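Comparing two sets of gripper fingers
2022-07-03
By Sabina Liyanage

Our group project was to find out which fingers pick up small wooden cubes best, the plain ones or the ones with bumpy rubber pads. I looked after the wrist camera, Ekow Dogbe wrote the controller and Janaka Amarasinghe kept the scores. We started planning in March!

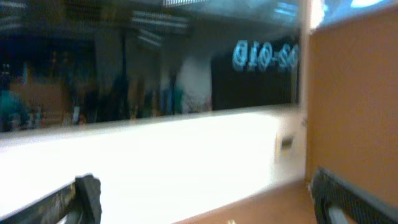 Picking up

We ran 50 picks with each set. I'd expected the corners of the cubes to be a pain (they were).

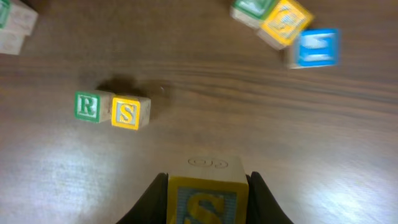 My camera worried me more than the fingers did. Close things come out lovely, but further off it gets ropey when the arm moves: the R and S in the middle read fine, while the blue block at the top right is just a smear. So I made the arm pause before each look.

Lining up came next, and I was hooked. 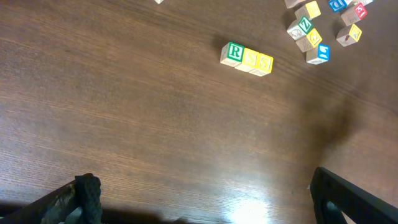
Padded fingers won 87 to 13 when we asked the class which they'd trust (percentages, obviously). Ekow's controller still squeezed too hard for my liking, so we slowed the closing down.
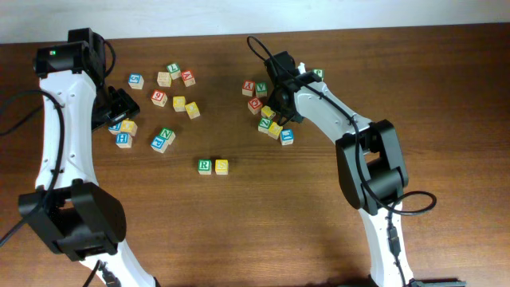

Next term I'd like to try softer pads from Zundier.

Comments

Sajib Khan: Did the pads wear at all?

Sabina Liyanage: A bit, on the left one!

Debashish Saha: Try the pause at half the length.

Last updated by Sabina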